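How to fold and close a cardboard box so it stays closed

Written by Ilgın Dağdelen

In my house we move often, and between moves we send many parcels to family. I have closed more boxes than I want to remember, and for a long time I did it badly. The flaps opened in the stairs, the bottom became round like a belly, and one time a jar of Todalel plum jam went through the floor of the box. After this I asked my neighbor Yaryna Hladun, who worked some years in a small shipping room, to show me the correct way. I wrote down what she told me and I add my own notes.

What you need

A box with all four top flaps and all four bottom flaps in good condition
Packing tape, the wide kind
Scissors or a tape cutter
Old newspaper, or towels you want to pack anyway
A marker

I buy Covberg tape, but any strong tape is fine if it does not split when you pull it. Please do not use the thin transparent tape from the desk drawer.

Step 1. Look at the box before you fill it

Used boxes are good, I use them all the time. But press the corners with your thumb. If a corner is soft, the box was wet at some time and it will not hold books. Also look at the fold lines where the flaps begin. A flap which was bent to both sides many times gets a weak line, and it can tear there. You can put one strip of tape along the outside of this line and the flap will live for another trip.

Take off the old labels, or cover them with the marker. My parcel to my aunt came back to me in December for this reason.

Step 2. Make the bottom

Turn the box upside down. Fold the two short flaps first, then the two long flaps over them. The long flaps should meet in the middle. If they do not meet, the box is not square, so push gently on the opposite corners until they do.

Put one strip of tape along the middle seam and let it go down 7 centimeters on each side. Then put a second strip on top of the first. For heavy things, add two more strips across the short edges. Yaryna calls this shape "the letter H".

Do not weave the bottom flaps one under another without tape. It looks strong but it opens when you lift.

Step 3. Fill it

Heavy things go down, light things go up. Put crushed newspaper in the corners and between hard objects. When you shake the box a little, you should hear almost nothing.

The top layer must come to the fold line or a bit under it. If it is higher, the flaps will not lie flat and the tape will work all the time against the pressure. If it is much lower, the top will sink when another box stands on it. I fill this space with a towel or a sweater.

Step 4. Close the top

Many people hurry in this step. The order is the same as for the bottom:

First the short flaps, one after another. Press along the fold line with the side of your hand.
Then one long flap. Hold it down with your forearm.
Then the other long flap. Push both toward the middle until the edges touch.

Take each flap close to its free edge, because there you have the most force with the least effort. If you push near the fold, the cardboard makes a new crease in the wrong place. If one of the short flaps has dropped into the box, pull it out again before you continue. Check also that nothing from inside is caught between the flaps.

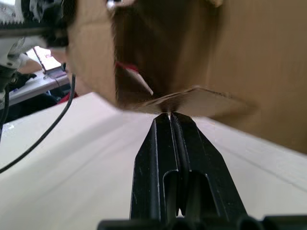

A flap held by its edge, with something small and red inside the box.

When the long flaps touch, put the tape from one side to the other in one movement, again with 7 centimeters going down on each end. Rub it with your palm. In a cold room the tape is lazy, so rub longer.

Step 5. If you want to open it again soon

For boxes which stay at home, I do not tape the top. I fold the flaps in a circle: the first one down, the second over it, the third over the second, and the last one over the third and under the first. You have to lift the first flap a little to do this. It holds sweaters and toys very well. Do not carry such a box by the flaps.

Step 6. Write on the side

Write the content on two sides, not on the top, or you cannot read it when the boxes are in a stack. I write also the room. Put the heaviest boxes on the floor and do not make the stack higher than 4 boxes.

If you have a trick for very long boxes, like the ones for curtain rods, please write it in the comments. Mine always open in the middle.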